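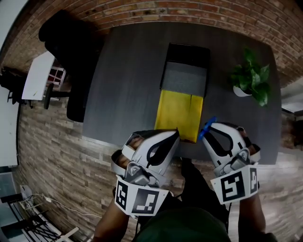

Color is one of the first things we learn to name as children, and one of the last things we learn to measure. A painter, a weaver and a printer may all use the word "gray" and think of three different materials. The surroundings of a color also change how strong it looks to us. A bright yellow flat thing on a dark gray table seems to shine, and a wall of rust-red and orange-brown brick behind it makes the whole place feel warmer. Put the same yellow on a white sheet and it becomes weaker, although the pigment is the same.

# Chapter 4: Color and Its Neighbors

In this chapter we study how colors influence each other when they lie side by side. The effect is called simultaneous contrast. It was known to dyers for a long time before it was explained in books, because their customers complained about it. The archive of the Vasden dye works keeps 300 letters from buyers, and many of them say that a black thread looked "dirty" in the finished cloth. The thread was good. It was woven next to a deep blue, and the eye added a little orange to it.

We will use three terms in all exercises:

- **Hue** is the family of the color, such as red or green.
- **Value** tells how light or dark the color is.
- **Chroma** tells how far the color is from gray.

Students often mix up value and chroma. A sea green and a pale gray can have nearly the same value – only the chroma separates them clearly.

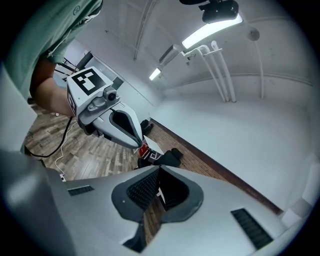

*Figure 4.1. A sea-green shirt near white and light-gray plastic.*

## 4.1 The Gray Test

For the first exercise you need the Kerus paper set, or any set with at least 30 different papers. Choose one middle gray and cut two equal squares. Lay one on red paper and the other on green, then look at both from a distance of two meters. Write down the hue which each gray seems to have. Do not correct your answer after you compare it with your neighbor's.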